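Picture desk notebook, October
Captions for the week's world gallery, second pass

Started 09:40. The agency feed for the Galtdale lantern procession came in overnight: 849 frames, of which 51 were marked as selects by the agency. Brief is a gallery of the usual length with one caption per picture, no caption over 60 words.

First pass through the selects was done on the old grid view. Sort order was by upload time, so the procession appears to run backwards between the bridge and the square. Re-sorted by capture time. Two of the agency's camera bodies were still an hour out (clocks not changed for the local zone), corrected by matching the church clock in frames from both. Offset written into the batch notes so the archive copy carries it too.

Caption problems found so far:

Place name. Agency gives Galtdale in most captions and Galtdale Bridge in the rest. These are separate parishes. Kept Galtdale for the square and the school field, Galtdale Bridge for anything on the river.

Verb tense. House style is present tense for the action, past for background. The agency mixes the two within one sentence. Rewrote 5 by hand, the rest went through the Plillico template and came out clean apart from stray double spaces.

Event name. The organisers' leaflet says Lantern Walk, the feed says Lantern Festival. Using Lantern Walk on first mention and "the procession" after that.

Religious wording. Three captions call the riverside part a blessing. The leaflet calls it a reading. Changed to reading, query sent to the agency, no answer by noon.

Credits. The Kolev pictures need the agency name after the photographer's, with a slash. The Ovov pictures need it in brackets. Template handles Kolev only. Ovov credits done manually for now - to be added to the template before the next gallery.

13:15. Cropping. The gallery player trims tall pictures at the top on phones, which takes the lanterns off their poles in most of the upright frames. Set the focus point by hand on each one. It has to be set again if the file is replaced, so no replacements after captions are locked.
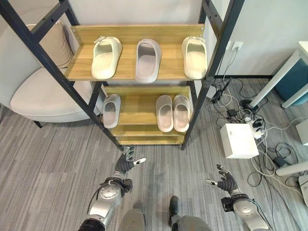 Plillico support replied at 14:30 that the focus point is stored with the file and not with the gallery slot, and that exporting it as a sidecar before a swap will keep it. Tried this on one river picture. Sidecar was written, focus point came back in the right place after the swap. Will test on a batch before relying on it.

Outstanding: agency answer on the reading, Ovov bracket rule, alternative opener in case the bridge picture is held for print. Running order saved as draft 2, captions unlocked.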